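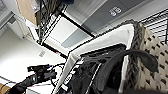
Okay, notes for the club evening. Forty-five minutes if I behave, an hour if Saqib starts asking about capacitors.

START

Say hi, thank Rüdiger Engelhardt for lending the speakers (and for driving them over, they weigh a ton). Turn the hum demo amp ON now so it's warm by the time I get to it!

Tonight is headphone amps and tube amps with noise problems. I'm not going to talk about which amp sounds best. I have opinions, buy me a beer afterward. I want to talk about hum, buzz and hiss, and how you can tell which one you've got just by listening for a minute before you go spending money.

MY SIKUM STORY

I bought the Sikum secondhand in March. Lovely little thing, four tubes, big silly volume knob. Got it home, plugged it in, and there was this low drone under everything. I did what we all do. I bought tubes. Then I bought more tubes. Then a power cord, and I'm not going to say what the power cord cost because my wife may hear about this talk.

(pause, let them laugh, or not)

Drone was still there. The cord did look very nice.

What fixed it was moving the amp away from the Namine power supply it was sitting on. Two feet to the left. Free. The transformer in the Namine was throwing its field straight up into the input stage of the Sikum, and I'd stacked them because they matched.

HUM, BUZZ, HISS

Play clip one. Hum. Low and smooth, like a fridge in the next room. Ask for hands, who has this at home?

Play clip two. Buzz. Same root, but it's got an edge on it, kind of a rasp. This is usually a ground loop or a rectifier or a dimmer switch somewhere in the house. My hallway dimmer was good for a buzz every evening after dinner and it took me a whole winter to connect the two.

Play clip three. Hiss. Keep this one short, people hate it. Hiss goes up with gain, and if you've got very sensitive headphones on an amp that was built for hard-to-drive ones, you're going to hear it. Doesn't mean anything is broken.

THE TESTS

Now the useful bit, slow down here.

Volume all the way down, nothing playing. Hear it? Then it's coming in after the volume control. Turn it up. Gets louder? It's coming in before. I know that's basic but I went years without doing it.

Then pull the inputs, one at a time, amp off each time you pull one. Please turn it off. Rüdiger has a speaker cone in a drawer that will tell you why.

With everything unplugged and the hum gone, plug things back in one by one till it comes back. At my place it came back with the cable TV box. I wasn't even listening to the TV box! It was just connected, sitting there, running its own ground through the antenna line.

DEMO

Swap to the Grudis here. Let everyone hear it at idle, then put the Seidel turntable cable across the top of the transformer. It jumps right up. Turn the cable so it crosses at a right angle and listen to it drop. Do it twice, the back row never hears it the first time.

Numbers slide if anybody wants it. Don't read the whole slide. Turntable signal is tiny, and with 500 times the gain on it, any junk you let in gets 500 times the gain too. That's why phono is always the worst input for hum and why I moan about cable routing so much.

Do NOT open the Grudis. Somebody will ask. The caps hold a charge after you switch off and I'm not doing that in front of people with coffee in their hands.

ON SPENDING MONEY

Saqib Bhutto thinks I'm too hard on cables and he's got a fair point about the connectors. A loose RCA plug will buzz like crazy. So yes, get plugs that grip. You can do that without going near the 2000 dollar stuff.

Tubes: a bad one can hum, sure. Swap left and right and see if the noise moves across with it. If it stays put, put your wallet away.

Power conditioners, I'd skip unless time is short... no, mention it, Saqib brought his. Let him plug it in. See what we hear.

QUESTIONS

Likely ones:

Can I lift the ground pin? No. No no no. Never.

Does a balanced connection help? Often, yes, on long runs. On two feet of cable on a shelf I couldn't hear it.

Is a little hum okay? If you can't hear it from your chair with music off, go play a record.

Then Rüdiger has the Seidel for the listening half. Ask who brought vinyl. Remember to take my adapters home this time.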